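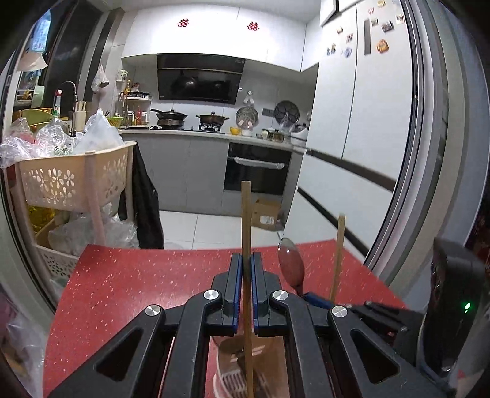
Chopsticks and spoons in one container, or separate?

lama_chidiac
11/05/2022

Small question that has turned into a long discussion at our house. We wash up by hand, and everything that isn't a plate or a bowl gets stood up in a container to drain and mostly stays there until the next meal. Chopsticks, forks, soup spoons, all in together. It works until you want a matching pair of chopsticks, and then you have to pull half of it out.

My mother-in-law wants everything in one place where she can see it. I would like the chopsticks on their own. We have a drawer, but it is shallow and full of the things that go in drawers.

The table we sort on is right there in the kitchen, so distance is not the problem. What do other people do?

71 shares

fouad_y

Separate. Chopsticks and spoons do not drain the same way. A spoon bowl needs air around it and chopsticks will lean into it and hold water there. I had mine mixed for years and the spoons always had a mark on the back.

Get a second container, tall and narrow, and put only chopsticks in it. Done.

RubaHaddad

I don't agree that it has to be separate. I keep mine mixed and the trick is which way up things go. Chopsticks with the thick end up. Forks with the tines down, so you are not grabbing the part that goes in somebody's mouth. Spoons with the bowl up. Then you can see what is what from above and nothing gets stuck.

If you put spoons bowl down they sit in whatever collects at the bottom.

fouad_y

Bowl up is fine, no argument there. But a container with that much in it is still going to be damp in the middle. Does yours have holes?

RubaHaddad

Yes, holes in the bottom and it stands on a saucer. I empty the saucer in the evening.

lama_chidiac

Ours has a solid bottom I think. I will check tonight. Some of the spoons are also light, they get pushed up and out whenever somebody drops a handful of chopsticks in.

b_khurana

Wood is the thing to worry about here. Metal forks can stand in water overnight and nothing much happens to them. Wooden chopsticks go dark at the ends and then they start to smell. If they are wooden I would lay them flat until they are dry and only then stand them up.

I use a slotted tray for this. It came from a shop in Illberg that has closed, but any shallow drainer with slots will do. Lay the chopsticks across the slots and not along them, or they drop through at one end and stick.

alzbeta_c

Seconding the flat tray. I would also say stop keeping so many out. There are two of us and we had 19 pairs, most of them from takeout. I went through them in August and kept 6. Sorting takes no time now.

b_khurana

19 pairs for two people is impressive.

alzbeta_c

You should see the soy sauce packets.

lama_chidiac

OK, I looked. Solid bottom, and there was water in it. So that one is going to be for dry things only from now on.

We do have a tan drainer with slots, we were using it for lids. I cleared it last night and gave it over to the spoons and chopsticks while they dry.

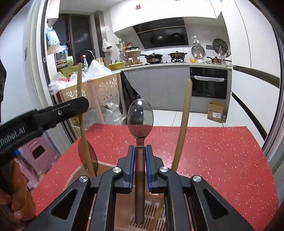
The long things are a separate question. The spatula and the rolling pin don't fit in anything we own except the round container, and once they are in it there is not much room left. The rolling pin gets used maybe every other week, so it could live somewhere else. The spatula is used every day and my mother-in-law wants it within reach of the stove.

fouad_y

Rolling pin in a drawer or on top of a cabinet. Also wood, also should not stand with its end in a damp pot.

Spatula in a container by the stove with nothing else but a ladle.

RubaHaddad

I would not put it right by the stove. Everything next to mine gets a film of oil, even with the hood on. I have a hook rail on the side wall, cheap one from Lorlow, and the spatula and ladle hang from that. You need a hole in the handle, though. Not every spatula has one.

alzbeta_c

You can drill one. Small bit, go slowly, sand the edge, a little mineral oil inside the hole.

b_khurana

I would not drill a handle you like. I split one doing exactly that.

alzbeta_c

Dull bit?

b_khurana

Possibly. It was my father's drill and everything about it was old.

lama_chidiac

No drilling for now. The spatula stays in the round container, on the counter side away from the burners.

Has anybody tried the divided caddies? I saw one called the Pitby in a store in Kanaan. Three compartments and a tray underneath that pulls out. It looked all right but the compartments seemed short for chopsticks.

RubaHaddad

My sister has it. They are short. Long chopsticks make it tip if you put them all on one side. She put the forks in the end compartments and the chopsticks in the middle and it stands up fine. The tray is good, it does come all the way out.

fouad_y

Seems like a lot to pay for a cup with walls in it.

RubaHaddad

It's the tray you are paying for. Yours is going to get slimy at the bottom, Fouad, holes or not.

fouad_y

Mine goes in hot water every week. No slime.

lama_chidiac

Thanks everyone. For now: wet things flat on the drainer, dry chopsticks in a glass jar, forks and spoons back in the old container once they are dry. Rolling pin went into the bottom cabinet with the baking pans. My mother-in-law has agreed to the jar but wants the soup spoons kept out on the table, so they are out on the table.

b_khurana

Put a folded cloth in the bottom of the jar. Chopsticks dropped on glass are loud, and it takes up the last bit of water. Change it when you change the dish towel.

2,362 views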